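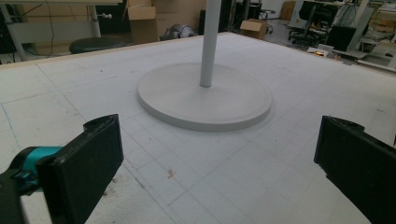

Get rid of the grid, my sister told me over the phone, a white table with squares all over it will make you feel like you're doing math homework every time you sit down. She may be right! But I've had my big white work table ruled up in pencil for a whole season now and I love it more every week, so this post is a long and very happy ramble about grids, work tables, and the one gray lamp stand I've been fussing over since December.

First, the grid. I drew it because I am hopeless at judging straight lines by eye. I cut a lot of paper and fabric, I sort parts into piles, and I used to finish every project with something leaning slightly to the left. A friend who quilts showed me her cutting mat and I thought, why stop at the mat? Why not the entire table? So one evening I cleared everything off, wiped it down, got out the longest straightedge in the house, and started ruling lines.

It took forever. My back was not happy. I started in the near corner, worked along the long side making tiny tick marks, then did the same on the opposite side and joined them up. If you want to try it, use a hard pencil and barely press. Soft pencil looks wonderful for one day and then it's on your sleeves, your elbows, your sandwich. Mine came out pale, and I've had to go back over a few spots, but pale is good. I want to find the lines when I'm looking for them and forget them the rest of the time.

The squares aren't perfect. Somewhere in the middle of the job I moved my tick marks a hair and had to fudge the next row, and I know exactly where that row is, and I'm not telling.

What surprised me was how much I use it for things that have nothing to do with measuring. I lay out a project one pile to a square. When I was sorting a jar of mixed buttons (700 of them, according to the label on the jar, and I'm taking the label's word for it) I gave each color its own square and it was so satisfying that I dumped them back in the jar and nearly did it again. Puzzle pieces, seed packets, receipts, all of it goes on the grid.

Now the surface itself. It has scuffs. It has smudges. It has a little reddish-brown stain near the middle that I've tried to shift with dish soap, then baking soda, then a melamine sponge used very carefully so I didn't take the pencil off with it. The stain won. I've made my peace with it. I do dust, but a white table shows every speck within the hour, and if you're the kind of person who is bothered by that, get a beige one.

I adore the thin wood border, though. It's such a small thing, just a light brown strip along the edge, and it keeps all that white from looking like a hospital counter. I was tempted to paint it and I'm so glad I didn't.

On to the stand! I'd been looking for a base for a table lamp for ages, something plain, and everything in the shops was either brass with curly bits or a ceramic pineapple. I have nothing against the pineapple. I just wanted a round foot and a straight pole. I looked at one from Skurkex that was lovely in the pictures and much too short, and one from Citalow with a square foot that I talked myself out of at the last minute - I stub things, and corners are not my friends.

The one I ended up with is light gray and matte all over, a flat thick disc with a slim pole going straight up. The pole stands a bit off the center of the disc as you look at it from my chair, and I've turned it this way and that trying to decide which side I like facing me. (The pole toward the back. Final answer. Probably.) The gray is soft enough that it sits quietly on the white, and there's a slightly raised rim around the disc that I keep running my thumb along while I'm thinking.

And the shade question is still open. I have three candidates:

A plain linen drum, which is the sensible one.

A pleated paper shade from Matsuda that I bought on sale and have been moving from shelf to shelf ever since. It's gorgeous and it is a little too wide.

A dark green metal one, borrowed, very handsome, which throws all the light straight down. Great for cutting, less great for anybody sitting across from you.

I'm leaning toward the linen for winter and the paper one for summer, as if I'm a person who changes lampshades with the seasons. Maybe I will be!

The grid has been a huge help with placing the lamp, by the way. I try a spot for an evening, and if I like it I write down the square - so many over, so many up - in the back of my Fakitz notebook. Then when I clear the table to cut something big, the lamp goes back exactly where it was. Before this I'd spend ten minutes nudging it around wondering why the light felt wrong. My favorite spot so far is close to the middle, which is ridiculous for a work table, but the light falls evenly on both sides and I've gotten used to working around it.

A few odds and ends for anyone thinking of ruling up their own table. Wipe it with a dry cloth most days and keep the damp one for real spills. Keep the eraser away from small children. Redraw the worn bits a little at a time, before they vanish completely, or you'll be down on your elbows with the straightedge again. And do the first line twice as slowly as you think you need to, as every other line will be copying it.

Next up is the stool. It's round and black and has a cushioned seat, and I'd like to make a cover for it in something brighter, maybe the yellow corduroy I've been hoarding. I'll cut it out on the grid, of course. If you've ever sewn a round cover that stayed on without elastic, please tell me how in the comments!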